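Flanolora Play Kitchen Set
Section 9: Putting the Set Away

Do this at the end of each play session. Use a flat table with enough space to lay everything out.

1. Take all play food out of the pot and the microwave. Check the corners of the microwave, where small slices get stuck.

2. Wipe each piece with a damp cloth. Do not soak the microwave or put any part of the set in a dishwasher.

3. Let the pieces air dry for 20 minutes.

Note: Keep the pieces away from heaters and direct sun. Green parts fade first.

4. Lay the microwave on its back and use the inside as a tray for food.

5. Put the long utensils in the box last, handles all facing the same way.

CAUTION: Small slices can be a choking hazard. Do not leave them on the table or floor where a child under three can reach them. 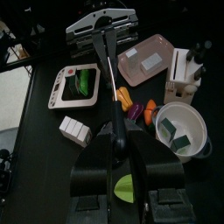 Loading the microwave goes faster if the big pieces go in before the slices. Keep the buttons facing up so they are not pressed against the table. With the microwave on its back and the square opening on top, a long green vegetable fits beside a dark green block, and the white four-cube block can wait on the table until last. Do not force the door shut over a full load.

6. Close the box and store it flat. Do not stack more than two boxes.

For missing or broken pieces, write to Jastel Customer Care, 142 Spanos Road, Plollesbridge. Ask for Marta Holovko in spare parts.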